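This site uses cookies to remember your settings and to count visits. By continuing you accept our use of cookies. Accept | Manage preferences

Housing and Health, Topic 2: Heat, humidity and the bedroom

These notes go with the lecture and the reading from McPhee, chapters three and four. They don't replace either. Bring a copy to the tutorial, as we will use the worksheet at the end.

Where we got to last time

Topic 1 dealt with the dwelling as a whole: orientation, roof colour, insulation, shading, and the way brick and concrete hold on to the afternoon's heat and give it back in the evening. We finished on the point that most thermal comfort standards were written for people who are awake, dressed and sitting at a desk. A bedroom breaks all of those assumptions. The occupant is lying down, covered on one side by a mattress and on the other by whatever they have chosen, and isn't awake to adjust anything.

How the body loses heat in bed

You should be able to describe four pathways.

Conduction is heat passing directly into whatever the skin is touching. In a chair this is a small share of the total. Lying down, a large part of the body surface is in contact with the bed, so the material directly beneath the sleeper matters a good deal more.

Convection is heat carried off by moving air. It depends on the difference between skin and air temperature and on how fast the air is moving. A fan does not cool a room. It speeds up the loss from the skin, and it does very little for the parts of the body pressed into a mattress.

Radiation is exchange with the surrounding surfaces. A west-facing bedroom wall that has been in the sun all afternoon will radiate to the sleeper well after the air has cooled. This is why a thermometer in the middle of the room can show a reasonable figure while the person in bed is uncomfortable.

Evaporation is the loss that comes with drying sweat. In humid air it slows down, and where foam and sheet are against the skin it can nearly stop. Students tend to leave this one out of their answers. In a coastal summer it is usually the one that decides the night.

Core temperature falls in the hours before sleep and continues to fall into the first part of the night. Skin temperature at the hands and feet goes up as the body sends blood outward to lose heat. If the room or the bedding prevents that loss, people take longer to fall asleep and wake more often.

The bed as a microclimate

The term "bed microclimate" means the thin layer of air between the sleeper, the cover and the sleep surface. Its temperature and humidity can differ sharply from those of the room. When you read a study, check which of the two was measured. A fair number of the older papers report only room air.

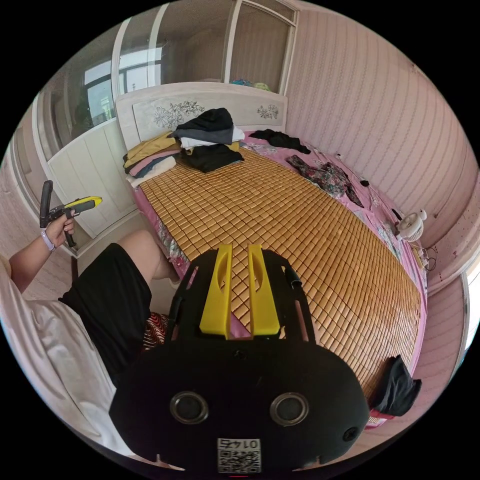

Kausar Sandhu asked in the forum whether that makes the older papers useless, given that so much of the housing guidance still cites them. They aren't useless. Room air temperature is cheap to log, and it tells you something about the building even when it tells you little about the sleeper. The mistake is to use it to compare one type of bedding with another. For that you need a sensor under the cover.

The Drarkum logging exercise, which we will use in Topic 4, has both. The full file has 4,000 readings from bedrooms, with paired values for room air and for the space beneath the top sheet. Have a look through the column headings before then. Some loggers were set to daylight saving time and some weren't, and you will need to correct for that before plotting anything.

Sleep surfaces

Mattress type. Foam moulds to the body, which raises the contact area and lowers air movement. Innerspring mattresses allow more air through the core, though a thick quilted top can cancel that out. Futons and firm cotton mattresses sit somewhere between, and they hold moisture unless they are aired.

Protectors. Waterproof protectors are common in rentals, aged care and children's rooms. Many have a plastic film backing. From the sleeper's side, this film is often the biggest single barrier to moisture in the whole bed. It rarely gets mentioned when people complain about a hot mattress.

Sheets. Fibre gets most of the advertising. Weave and weight count for at least as much. A loosely woven cotton will outperform a dense one made from the same yarn. Thread count is a poor guide to either.

Mats. In much of East and Southeast Asia, the usual response to a hot night is to change the surface. A mat of bamboo, rush or rattan is put over the mattress for the season. Rigid tiles or slats don't mould to the body in the way foam does, and the gaps between them leave some room for air. The mat feels cool when you first lie on it. How long the effect lasts depends on the thickness and on how freely air can get at the material, and McPhee's table of contact sensations is worth copying out in full.
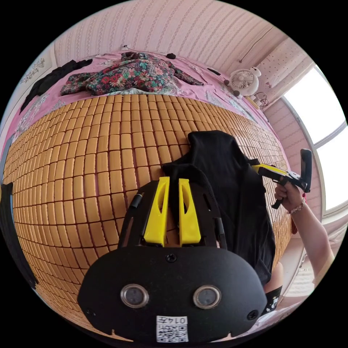

Bedding habits and the seasons

Advice written for cool climates tends to treat bedding as fixed and the heater or air conditioner as the thing to adjust. In interviews, people describe the reverse. They swap the doona for a sheet, move to the side of the bed nearest the window, sleep on the lounge, or put the kids on the floor in the coolest room. These are adaptive behaviours, and they are free or close to it. They are also hard to survey, as people don't think of them as cooling and won't list them unless asked directly.

The Griten household survey did ask directly. It went to 852 households at the end of a hot March and included a page on what people slept on and under. You have the questionnaire in your reader. Note the following when you go through it.

Question 6 asks about "usual bedding" without naming a season. Answers to it can't be compared with answers to question 9, which does.

Shared beds are recorded as one bed. Two people under the same sheet with different preferences appear as a single response.

Shift workers were asked about night-time temperatures although a good share of them sleep through the hottest part of the day. This is a serious gap. Day sleepers have the worst of the radiant load and often the worst of the street noise, so an open window is less of an option for them.

Renters were more likely to report changing their bedding than changing anything about the room. Consider why before the tutorial. External shading, ceiling fans and insulation all need an owner's agreement, and a bedsheet doesn't.

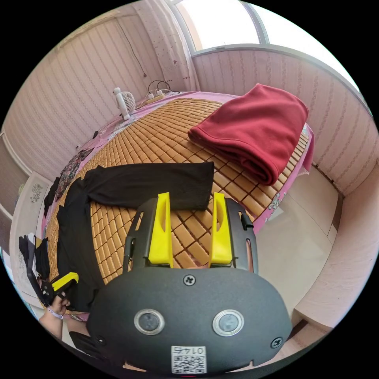

One reply to last year's version of these notes objected that the section lets landlords off too lightly. Talking about sheets and mats, the writer said, shifts the job of coping onto the tenant, and a room that can't be slept in should be treated as a defect in the building. It is a reasonable objection and you may take that line in the essay. If you do, you will need to say what standard the room has failed and who would measure it. At present most tenancy rules set requirements for heating and are vague or silent on cooling.

Humidity and laundering

A sleeper gives off moisture all night through breath and skin. Part of it goes into the room air and part into the bedding. Where bedding is made up straight after getting up, that moisture stays in. Pulling the covers back for an hour lets the surface dry, and it is the sort of advice that can go into a tenant handout without any cost attached.

Dust mites depend on humidity as well as warmth. Hot washing deals with sheets and pillowcases but leaves the mattress as it was. Lowering the relative humidity of the room has more effect over a season than any single clean. Bamboo and rush mats need wiping and full drying before storage, or they will go mouldy at the back of the cupboard.
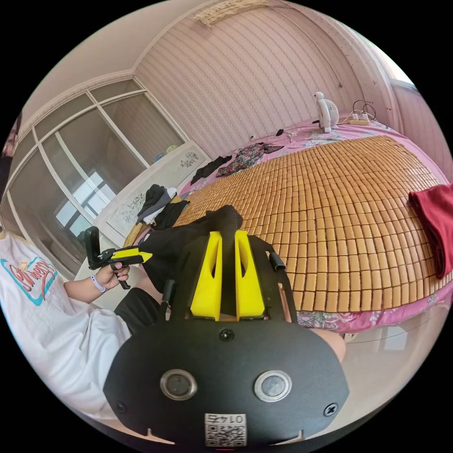 Storage matters more than the handouts usually admit. In a small flat the off-season bedding often ends up under the bed or against an external wall, and both spots are poorly ventilated. If you inspect a dwelling for the field assignment, ask to see where the winter doonas are kept and note whether the wall behind them is external.

Vulnerable sleepers

Older people sweat less and feel heat later. Some common medications reduce sweating further or affect how the body holds fluid. Infants can't remove a cover. People with limited mobility may be unable to turn over, so the same patch of skin stays against the same patch of mattress. For all of these groups the sensible question is who in the household is able to change the bedding in the night, and whether they are woken when it needs doing.

The Gusik case study covers a supported accommodation block where every mattress had the same film-backed protector. Read it for the discussion of infection control against heat. The two aims pull in different directions and the authors don't fully settle it.

Worksheet

1. Sketch a cross-section of a bed from the slats to the top cover. Label each layer and mark the main heat pathway through it.

2. Choose one layer and explain what would change if it were replaced by a more open material.

3. Rewrite question 6 of the Griten questionnaire so that it can be compared with question 9. Keep it under 100 words, including any instructions to the respondent.

4. A tenant in a top-floor, west-facing flat reports poor sleep in summer. List the information you would collect on a first visit, in the order you would collect it.

Reading for next time: McPhee, chapter five, up to the section on attic bedrooms. The appendix on sensor placement is optional unless you are doing the logging project.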